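Plendero opens fall collection with wider sizing and lower prices

Plendero has released its fall collection, a line of 160 pieces built on wool coats, washed denim and soft knits in rust, moss and navy. It went on sale in July at the label's own stores and on its website.

Designer Zyanya Valdovinos said the starting point was a box of work jackets from the 1970s. "I wanted the big pockets and the heavy stitching, but in cloth you can wear all day," she said. The jackets come in two lengths — hip and knee — and are lined in cotton.
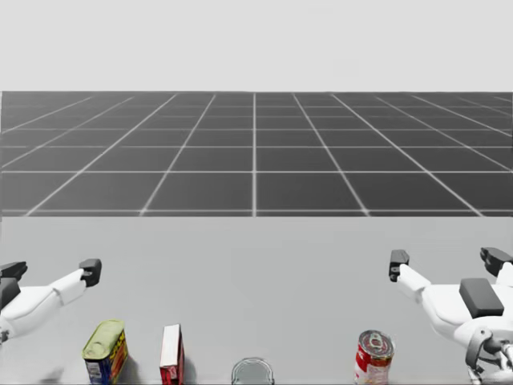 Gray tiled floor under a pale backdrop, computer rendering.

Knitwear makes up a larger share of the line than last year. The Zepeda cardigan returns with a deeper collar, and a ribbed dress called Grusteck is new this season. Most knits are priced under $100.

Sizing has changed as well. Pants and skirts are now cut in 10 sizes, up from seven, and every style is offered in a short and a long inseam. Plendero said customers had been asking for the longer cut for several seasons.

A smaller group of evening pieces will follow later in the fall. It includes a velvet suit and a bias-cut slip dress, both in dark green.

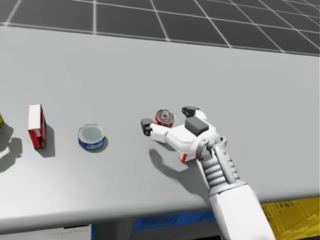

Where to buy

The full collection is at the Plekgate store, which reopens at 10 a.m. after a refit of the upper floor. Other stores carry the coats and denim only. The evening suit is limited to 3000 pieces, and orders are taken online.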